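Posted February 16, 2022

I keep hearing that the packing bench at Dekker is the future, mostly from people who have never packed anything. I worked a bench like it in Plarnville for years before I started writing about work for a living, and I went back in January to see the new arms.

The story as management tells it goes like this. Voltedov supplies the arms, Gulance supplies the software, and the packers move up to something better. Filling gift boxes is dull, they say, and hard on the wrists. I'll grant the wrists. Mine still click.

But ask what the something better is and the answers get thin. Jelle Groen packed chocolates for 18 years. His job title now has the word "operator" in it. What he does all day is put pieces out for the arms, steer them through a task, put everything back and do it again. He told me he used to talk to the woman across from him and let his hands get on with it. Now he has to watch every move the grippers make, and by three in the afternoon his eyes hurt.

Chocolates, a tin with a bunny on the lid, a little whiteboard to write on. It's small stuff, and slow going.
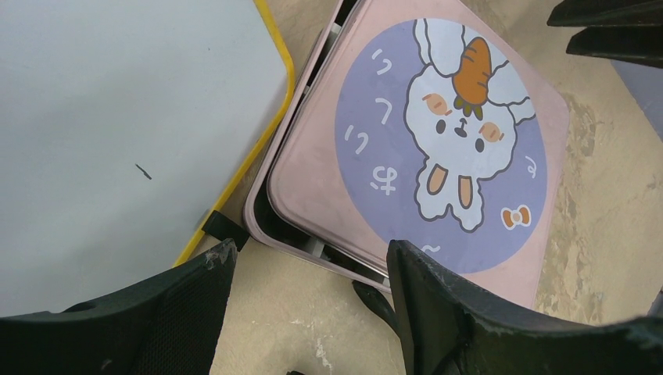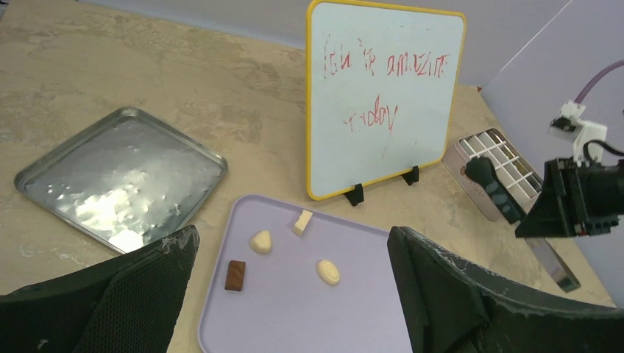

Jelle's target is 100 runs a shift. On the old bench he was expected to fill 500 boxes, and he says the old number bothered him less. A box was done when it was done. A run can be thrown out the next morning by someone in another building, and he doesn't always hear why.

Then there is the pay. The operators got a raise of 279 dollars a month, which the company mentions often. It mentions less often that the raise is tied to the project and the project comes up for renewal. When I asked Cor Timmermans, who manages the floor, what happens to Jelle once the arms can do this without him, he said it was too early to speculate. It didn't seem too early to order the arms.

I don't think Cor is a villain. He started on the benches himself, and he fought to have the operator jobs go to packers when the first plan was to hire from outside. I also don't believe the machines are about to empty the building. I've read that prediction too many times, and the people making it usually have something to sell.

What bothers me is smaller than that. Jelle knows how hard you can press a filled chocolate before the shell gives. He learned it from the woman who trained him, and he used to teach it to every new starter. Now he teaches it to an arm, one run at a time, and no line on his pay slip says so. If that knowledge is worth recording, it should be worth paying for, and I'd like to see that written into the contract before the renewal and not after.

Cor says he'll raise it. I've asked him to tell me when he has.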